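Packing Away the Winter Knits

A small gallery from the table where Yupin Bunnag has been sorting things for the shelf this August. Most of it is textiles, with a few odds and ends that always end up on the same surface. The pictures open larger if your browser allows it.

Yupin uses clear plastic bags for anything knitted. She tried cotton bags for two winters and went back to plastic, mainly so she could find a scarf without opening everything on the shelf. A folded scarf takes up little space, and a large bag leaves room to lay it in without forcing the folds.

The cloth on the table is a printed one with a plant and flower pattern on a pale ground. It stays on for sorting jobs because it keeps wool from catching on the tabletop.

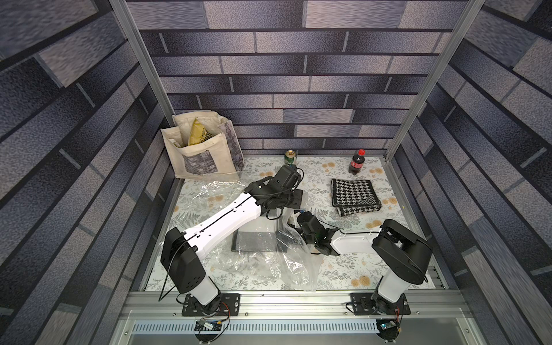

The clear bag spread over the tablecloth, with the canvas tote nearby.
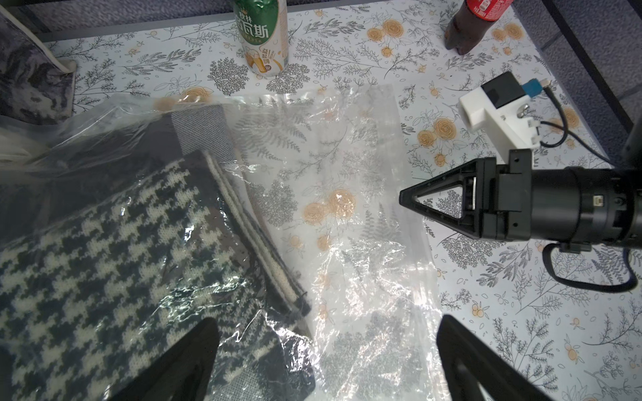

Black-and-cream houndstooth scarf with a striped ribbed edge. The green and white can at the back is kvass, next to a bottle of cola.

Houndstooth is an easy pattern to fold neatly, as the checks give you a line to follow. Yupin folds a long scarf in half, then in half again, and stops there - a tighter fold leaves a crease that takes days to drop out. Loose threads at the edge get tucked back with a blunt needle before the scarf is put away. She doesn't trim them, having once cut one too close and lost a row of ribbing.

Bags are pressed flat by hand to let most of the air out and closed with a loose fold at the top. Thicker pieces go at the bottom of the pile and scarves on top. The shelf is 36 inches wide and holds eight bags side by side if they are stood on edge, which she prefers to stacking.

Sorting the whole lot took nearly 45 minutes, not counting the time spent looking for a missing glove. Cushion covers and plain cloths are kept apart from the wool and go in the hall closet.

Anything that needs mending stays out until it is done. At the moment that means one cardigan with a loose button and a hat that has stretched.

More galleries
Pornden: shelves and boxes
Tablecloths with flower prints
Kaewmanee house, the hall closet
Scarves and shawls, folded
Pesham market bags
Virnano: the sewing corner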